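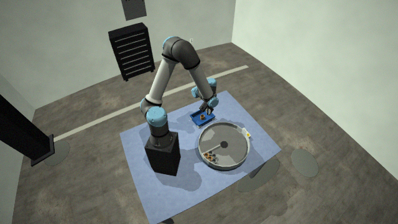

부빅(Buvik), 8월 9일 목요일

오늘 저녁에 또 그날이 돌아왔어요! 동네 사람들이 한 달 내내 기다리는 부빅 올드카 야시장(정식 이름은 '한여름 클래식카 장터'인데 다들 그냥 야시장이라고 불러요)이 옛 곡물창고 앞 공터에서 열립니다. 저는 벌써 세차까지 끝내 놓고 이 글을 쓰고 있어요. 제 차는 시동이 걸릴지 말지 그날그날 다르지만, 그래도 끌고 나갈 생각입니다.

올해 신청한 차가 121대라고 해요. 작년엔 자리가 남아서 골목 끝이 휑했는데, 이번엔 창고 뒤쪽 자갈밭까지 열어야 한답니다. 차는 오후 다섯 시부터 들어갈 수 있고 구경은 여섯 시부터예요. 입장료는 없습니다. 대신 주차가 문제인데, 강변로 쪽은 오늘 하루 막아 두니까 꼭 학교 운동장으로 가세요. 지난달에 저는 그걸 모르고 갔다가 같은 길을 몇 바퀴나 돌았어요.

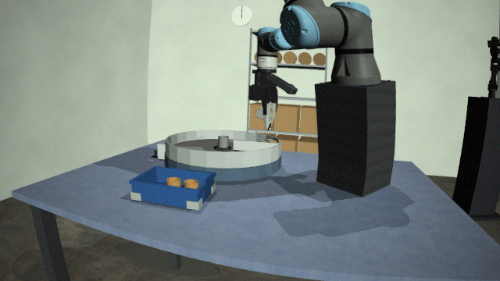 그리고 이번 달에 새로 생긴 게 부품 장터예요. 판매대가 17개나 된다는데, 저처럼 단종된 차의 문손잡이 하나를 찾아 몇 년째 헤매는 사람한테는 이게 본 행사나 마찬가지죠. 압델라(Abdella) 동호회 분들은 헤드램프 테두리랑 계기판 유리를 잔뜩 가져온다고 하고, 플레식스(Plesix) 정비소는 배터리 점검을 공짜로 해 준대요. 점검은 선착순 100대까지니까 필요한 분들은 일찍 줄을 서세요. 카드를 안 받는 판매대도 있다고 하니 현금도 조금 챙기시고요.

딱 하나 말이 많은 건 끝나는 시간입니다. 원래는 열 시까지였는데 올해는 밤 9시에 엔진을 다 꺼야 해요. 창고 옆 주택가에서 소음 민원이 들어왔다고 하네요. 저는 솔직히 좀 아쉬워요. 해가 지고 나서 크롬에 불빛이 비칠 때가 제일 예쁜데, 그때 집에 가라니요.

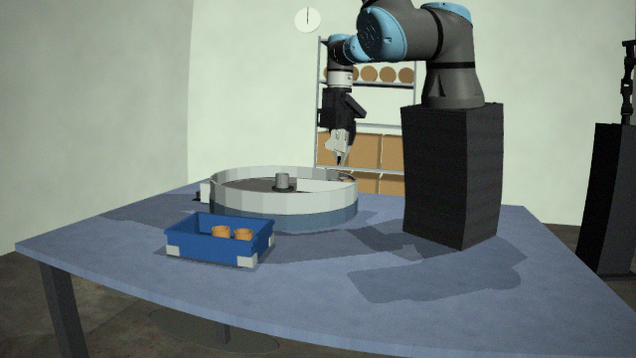 창고 바로 뒷집에 산다는 한 독자는 생각이 다르다고 메일을 보내 주셨어요. 차 구경은 자기도 좋아하지만 작년엔 아이가 배기음 때문에 밤늦도록 잠을 못 잤고, 한 시간 당긴 것만으로도 고맙다는 이야기였습니다. 읽고 나니 저도 더 투덜대기는 어렵더라고요. 나갈 때 공회전만이라도 짧게 해 달라는 부탁도 있었으니 참가하는 분들은 기억해 주세요.

비 소식은 아직 없지만 혹시 쏟아지면 행사는 다음 주 같은 요일로 미뤄진다고 해요. 취소 여부는 오후 세 시에 공터 입구 안내판에 붙습니다. 먹거리는 늘 나오던 소시지 트럭에 옥수수구이가 하나 더 온다고 하고요. 올해의 인기차 투표함은 트레란스(Trerance) 타이어 가게 천막 안에 있고, 투표는 여덟 시에 마감해요. 제 차에 한 표 주셔도 됩니다(하늘색이고, 아마 보닛이 열려 있을 거예요)!

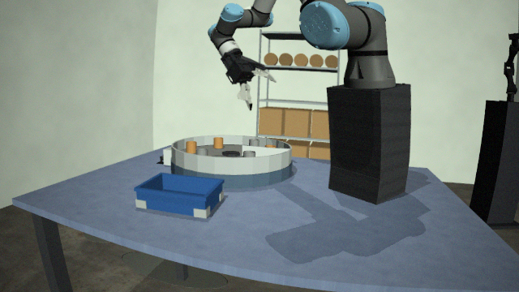 받침대 위에 설치된 로봇 팔과 둥근 용기, 파란 상자. 컴퓨터 그래픽.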